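Notebook entry, May 18, 2021
Student manipulation project, backpack task
Present: Anayeli Pacheco, Damián Aguirre, Azucena Solís, Cledwyn Rees

The purpose of the session was to record two-handed demonstrations on the backpack task under the revised instructions. The project total stood at 1,204 demonstrations across all tasks at the start of the day. The group's target for the end of June is 2,058, and the backpack remains the item with the least material.

Before recording, the group reviewed how each attempt should begin. Last month's attempts began from whatever posture the operator found convenient, and the trained policy inherited this habit. Operators are now to sit facing the chair, hold both units forward over the lap, and pause before the first reach.

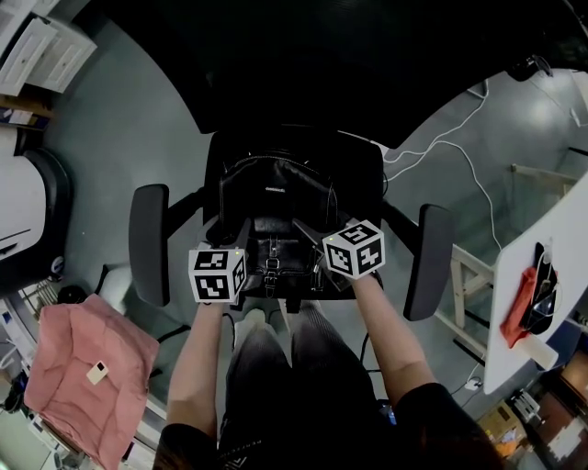
Starting posture, both marker cubes up.

The pause is to be kept even when the operator feels ready. Damián has written a short check in Flulex that rejects any file without it. The check also reports lost tracking, and it should be run before a file is named.

The wrist views were reviewed next. The fingers come close to the backpack early in the reach, and the outer part of the view then carries most of the useful information about the room. It was agreed that the full round image will be kept at this stage. Cropping, if it is wanted, will be done as a separate step so that the original files stay untouched.
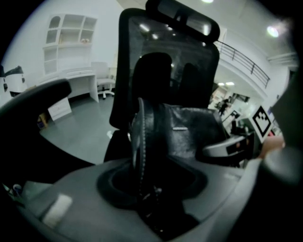 Mostafa Belkadi replied by message that the uncropped files would double his loading time on the Luteo machine, and asked whether a reduced copy could be stored beside each original. The group accepted this. Azucena will prepare the reduced copies and record the settings on the shared sheet.

Discussion then turned to the order of contact. The written instructions say "grasp the flap" without stating which hand should go first. Cledwyn prefers that one hand steady the bag before the other touches the flap. Anayeli would allow both hands to close together — her view is that a policy trained on one fixed order will fail when the bag is turned. Both methods will be recorded and labeled separately.

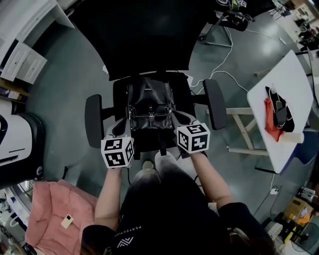
Both grippers over the backpack, chair setup.

Nine attempts were set aside for relabeling. In these files the left and right units had been entered in reverse, an error in the form and no fault of the operators. The form now asks for the left unit first and will not continue if the field is blank.

The straps remain the weak point of the task description. The present labels treat a strap as part of the bag, although it moves separately and can cover the buckle in a wrist view.
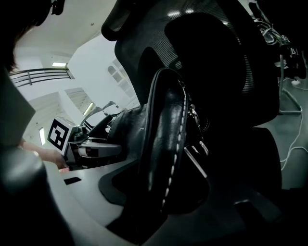

A separate strap label is therefore proposed, to be applied to the 267 backpack files already held. Damián estimates two afternoons of work if the labeling is shared. The Morkitz scripts will need a small change to read the new field.

Open items:
Strap label, wording to be settled — Anayeli
Reduced copies — Azucena
Morkitz change — Damián
Revised instruction sheet, both contact methods — Cledwyn

Bermúdez Student Robotics Workshop | Contact the workshop office | © 2021 | Back to top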